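Sterkeo socket fault

Categories: Robot faults | Electronics assembly | Bench automation

The Sterkeo socket fault was a placement failure in the Sterkeo cell, a two-arm robot bench built by Plernex to swap processors in used desktop computers. It is a wonderful small case study in how a tiny error can stop a big machine! The fault first showed up in December at the Sikau refurbishing shop, when chips began landing slightly turned in their sockets.
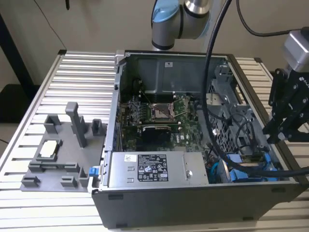 Open tower at the Sterkeo bench, with the socket lever raised and a chip in the tray.

The cause was a worn pocket in the printed tray. A chip could rotate by as much as 3 degrees before pickup, and the arm carried that error straight to the socket. The force limit caught most bad placements, but seven boards ended up with bent contacts in a run of about 3,000 swaps.

A second problem came from cables. Leads near the drive cage could snag a finger as the gripper backed out, and the control software read the tug as a successful seating.

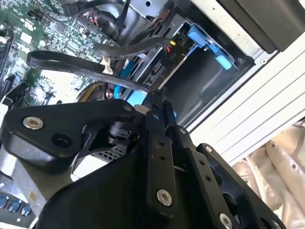

Plernex fixed both faults with one update. The arm now checks the chip's angle before leaving the tray, and any sideways pull during retreat stops the cell until an operator clears it. Trays, known as Phetsri plates, are replaced after 70 shifts. The angle check was later added to the company's memory-module cell too.

Comments (3)

boardswap: We had the same thing with our trays. Great to see it written up!

tinlid: Does the stop cut power to both arms or only the one that snagged?

oldsocket: Both, on the one I ran.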